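Open day at the Kellinetti building, 26 Apr 2018

I was in doubt if I should go, because the invitation said only "furniture and small rooms", and I have already seen many of those. But a colleague told me that the Kellinetti building opens its upper floors just one time in the year, so I took the early train and came there a little before the doors opened.

The building was a thread factory before. You enter by the old loading side, receive a paper bracelet and a plan of the rooms, and then you are free. The plan shows 13 rooms, but the numbers on the doors do not follow each other, and I lost some time looking for room 504 on the wrong floor. It is on the fifth, at the end of a long corridor with very beautiful windows. I would advise to start there and walk down.

The first stop for me was Drakos, who make tables. I liked the big oak one which folds in the middle, although it was too heavy for me to lift one side. They let you try the hinge as many times as you want. The price is 668 without delivery, and the chairs are separate. For a person like me, with a kitchen of nine square meters, it is more a dream than a plan.

After that I went to the rooms which are in daily use. This was the part I had waited for. In a showroom every chair stands straight and every shelf has one vase and one book. In a working room you see what people really put on a shelf, and where the chair ends up when somebody has been sitting on it.
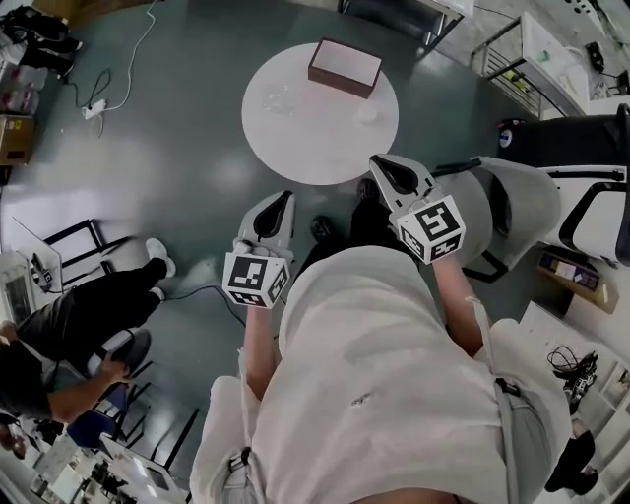
I think a round table is the right choice for a room of this type. People come to it from all sides, you do not hit your hip on a corner, and when there is a box on it you can still find a free place for a cup. The white top makes the dark floor less heavy also. At home I have a gray-green carpet which eats all the light, and I started to think about a white table for it.

The chairs were a mixed family, and I did not mind. A white one with a curved back and black armrests was my favorite to look at. For a full day of work I would still take an office chair with a good frame. The shelves are white too, and what I noticed there was the cables. Everybody has this problem, also people who know much about rooms! On the ground floor Musura was selling flat cable boxes with a lid, and after the upper floors I bought two.

Lornard had the smallest room of the day, only lamps and a bench. The lamps are made from pressed paper and give a warm, slightly yellow light. More than 500 pieces were made last year, the leaflet says. I found them nice but a bit weak for reading.

Some practical things. The elevator is slow and stops on each floor, so use the stairs if your knees allow it. Coffee is in the yard, where you pay in cash. There are few places to sit down, which is a strange thing for a furniture day – I ate my sandwich standing. Bags can stay at the entrance.

The next opening is smaller and will be in October, with the ground floor only. I will probably go again for the Musura table, because they promised to have the long cable boxes by then.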